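Hi Maureen,

Quick one from us on the Skellach grasping work, as promised for April. We've now got 445 demonstrations in, 300 of them using the wrist view only, and I'm really pleased with how the gloved hand is behaving (Trinity did most of the collecting, so thank her!).
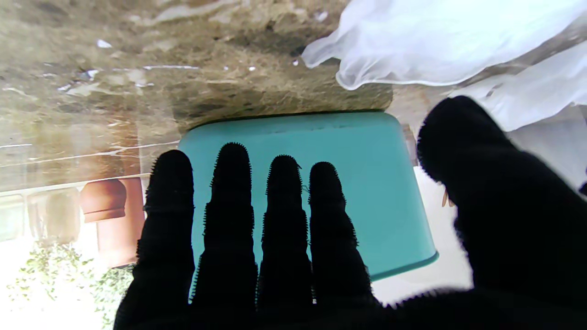 Wrist view, gloved hand in front of the teal container.

The main result — on 65 test grasps, the policy trained with the wrist view missed 31 fewer than the old one did. Containers are the easy bit. Thin cloth is still a pain, and the fingers hide a lot of whatever they're reaching for, so Gareth is trying a short memory of earlier views to fill in what's covered.

Next up is more cloth, and a second glove if the budget line allows. Could you let me know on that one?

Elsie Kettle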